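Home | Cells | Spares | Fault notes | FAQ | Contact

Bredimo bin-picking cell: the September stoppages, your questions

Since the Merport cell began stopping in September we have been asked the same things in corridors, by the kettle and once through a toilet door. The answers are collected on this page so that people can wash their hands in peace.

What went wrong?

The arm closed on a block, the controller decided it had a block, and the arm set off with nothing. It then placed the nothing carefully on the outfeed and came back for more. After 14 empty trips in a row the Skudis supervisor software noticed that the outfeed was still bare and stopped the cell.

Why did it think it was holding something?

The grip check looks at how far the fingers have closed. The limit had been set for a wider block and left there when we changed to the present ones. With the old limit, fingers closing on thin air looked much the same to the controller as fingers closing on a good pick.

So it wasn't the camera?

No. The camera had the blame for most of a week, and was cleaned more often in that week than in the whole of the previous year. The block positions it sent were fine. We have the logs if anyone would like to apologise to it.

Was anyone hurt?

No. The guard door was shut each time and the door switch did its job when it was opened. The one worrying moment came when somebody reached in to free a block while the cell was waiting and not stopped. A waiting robot looks exactly like a stopped one, right up until it isn't waiting. Open the door properly, hang your tag on it and check the panel says STOPPED before any part of you goes over the rim of the bin.

What does fault 207 mean?

Lost part. The cell believes it picked something up and can't show that it still has it. Before the fix we saw this far too rarely. You will now see it more often, and that is the idea.

Can I just press reset?

Twice, yes. If 207 comes back after 2 resets, leave it stopped and call the Nambiar desk. Please don't try a third time with more feeling.

Why does it struggle when the blocks touch?

The fingers need a gap to get down beside a block. When one lies hard against another, or against the sloping side of the bin, there may be no gap on the side the planner wants. It should choose a different block. Before the fix it sometimes chose the same one until someone lost patience. 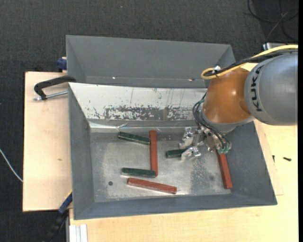 Green and reddish-brown blocks in the bin, with the KUKA arm's gripper lowered among them.

May I straighten the blocks to help it along?

Kind of you, but no. Mixed angles are the job. A tidy bin gives us a lovely set of results and tells us very little.

What has been changed?

The finger limit is now stored with each block type, so changing one changes the other. There is also a second check after the lift, and the cell stops after one failed check where it used to carry on in good faith. Picks take nearly 12 per cent longer. We have had complaints about this, mainly from people who were not there for the empty trips.

Is it fixed?

The empty trips have stopped. We still get the odd dropped block on the way to the outfeed, which is a separate fault with its own page, currently blank.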